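Memorial ride for Trememard officers: route and start time

fleury_lane
Evening all, and thank you to everybody who came along to the planning meeting, it was lovely to put some faces to names. For those who couldn't make it, we're keeping the ride in memory of local officers who lost their lives on duty, and we'd like it to be in May again, starting from the car park in Trememard and finishing at the memorial garden in Hevwood. The long route is 28 miles. Last year 240 of you turned out, which still makes me well up a bit when I think of that long line of bikes coming down the hill. The bucket collection came to £1,020 and all of it went to the families' fund.

What we haven't settled is whether we go along the Cullance bypass this time, past the lay-by where the flowers are left. I'd like to hear from people before I write to the council.

oldtandem
I'd say go past it. I rode with the club for years before my knees gave up, and I know that stretch well. A minute's quiet there would mean more to me than any amount of speeches at the end (no offence to the speeches, I enjoyed the one from the young cadet very much).

Kaisu Räsänen
I'm going to disagree, and I hope you'll take it kindly. The bypass is a fast road and there's hardly any shoulder by the lay-by. We would be putting a large group of people, some of them children on small bikes, exactly where a man was killed standing at the side of the road. I don't think his colleagues would thank us for it. The back lane through Fleury is slower and prettier, and the church has a wide verge where we could all stop together.

oldtandem
Fair points Kaisu, but surely that's what the marshals are for? We had a rolling closure the year before last and it went off beautifully.

Amr Ait Brahim
It did, but we had 2 police motorcyclists with us that year and I can't promise them again. I've asked. They're very willing and very short of people, and the answer I got was "probably, ask us again in April", so I wouldn't like to build the whole morning on it. I'm with Kaisu on the lane. Could a few of us take a wreath to the lay-by earlier, by car, with the family if they'd like to come? That way it's still part of the day.
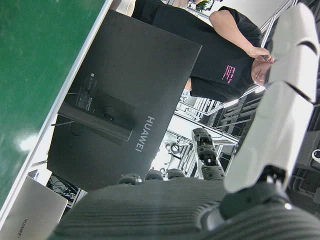
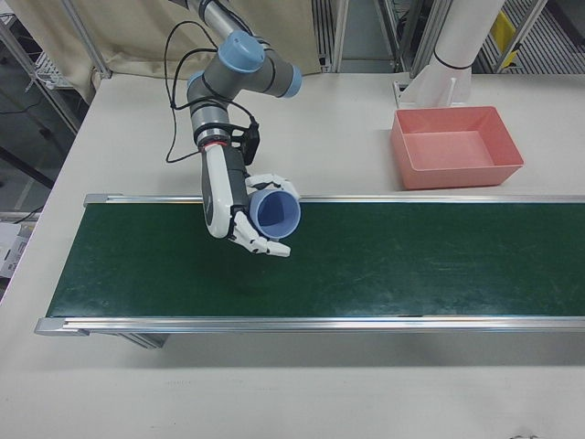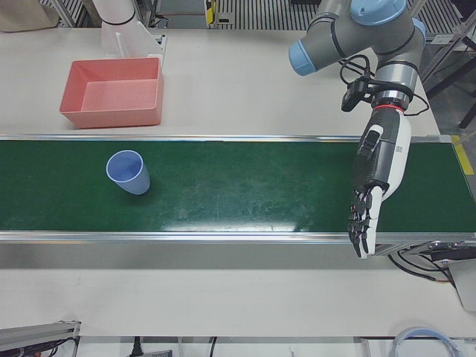
pennyfarthing_jo
Do we need to register beforehand, or can we turn up on the morning?

fleury_lane
Please register beforehand if you're doing the long route, so that the marshals have a list of riders. For the short loop you can sign in at the table in the car park from 8.30 am.

pennyfarthing_jo
Lovely, thank you, I'll put the three of us down for the long one and we'll see how my sister gets on with the hill!

oldtandem
I've slept on it and I still think something is lost if the ride itself doesn't go by the lay-by. But Amr's idea of the wreath is a good one and I'd be glad to drive somebody down. I've room for four, or three and the dog.

Kaisu Räsänen
That's kind of you. I spoke to his mother after the carol service and she mentioned she doesn't like going there alone, so I'll ask her gently whether she'd want a lift. Please don't anybody else ring her, she's had rather a lot of calls this winter.

hevwood_baker
Only just seen all this. We can do tea and rolls at the finish again, same as before, and I'll try and remember something without nuts this time, sorry to those who went hungry. For what it's worth I'd go by the lane as well. My lad marshalled the bypass roundabout and the language he got from one van driver was shocking, on a day like that too.

oldtandem
Outvoted then! I'll stop grumbling, though I do reserve the right to bring it up next year.

fleury_lane
You'd be missed if you didn't. I'll write to the council about the lane and put the draft letter up here before it goes, so if you spot anything daft in it, do shout. Amr, could you send me the marshal list from last time when you get a moment? I've got the first page and I can't for the life of me find the second.

Amr Ait Brahim
Will do, it's on the other computer. You'll have it by teatime.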